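Drevmont Windows and Doors - Frequently Asked Questions

Last updated: October 28, 2025

Welcome to our questions page. We make and repair wooden windows and doors in our workshop in Imlow, and we fit them in Imlow, Brasten and the villages between. If your question is not answered on this page, please write to us or come to the workshop in the morning.

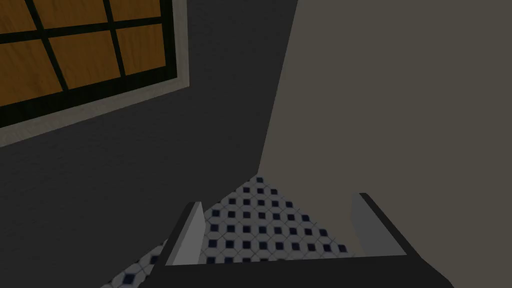
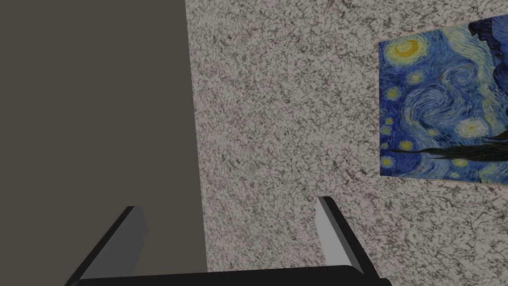
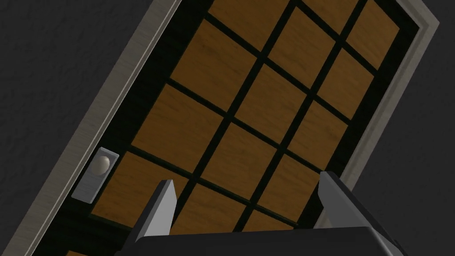

How long must I wait for a new window?

The usual time is six weeks from the day you approve the drawing. For arched windows please add two weeks more. We order the glass only after the drawing is signed, so a late change in size will also change the delivery date.

Do you come to measure, or can I send my own sizes?

For a price, your own sizes are enough. Measure the opening in the wall, not the old window, and give us width and height in millimetres. Before we cut anything we always come and measure ourselves. This visit is free in Imlow. In Brasten it costs £20, and we take this sum off your bill if you order.

Which wood should I choose?

Most customers take pine or oak. Pine is cheaper and takes paint very well. Oak is heavier and costs more, but many people like to see it under clear oil. For a front door which gets rain from the west we advise oak, or pine with a good porch over it. We have small pieces of both in the workshop and you may take them home for a few days.

Can you repair my old window so I do not need a new one?

Very often we can. If the rot is only in the bottom rail or the sill, we cut out the bad part and join in new wood. Please send us a picture of the lower corners, from inside and outside. When both side posts are soft, repair usually costs more than a new window and we will tell you so.

My door sticks in winter. Is this a fault?

Wood takes in damp from the air and becomes a little wider. A new door may stick in its first winter and be fine again in April. Please do not plane it yourself in the first year - call us, and we will adjust the hinges. Adjustment is free for the first year after fitting.

How often do I need to paint or oil?

Painted wood needs a new coat every five years on the sunny side of the house, and less often on the north side. Oiled wood should be done every year. We sell Cardoso oil in small tins, and one tin is enough for one side of a normal door.

How do I pay?

We ask for a deposit when you sign the drawing and the rest after fitting. For repairs under £100 there is no deposit. You can pay by card or bank transfer.

Who do I speak to about an order?

Please ask for Khrystyna-Mariia Romaniuk in the office. Have your order number ready - it is on the top right corner of the drawing.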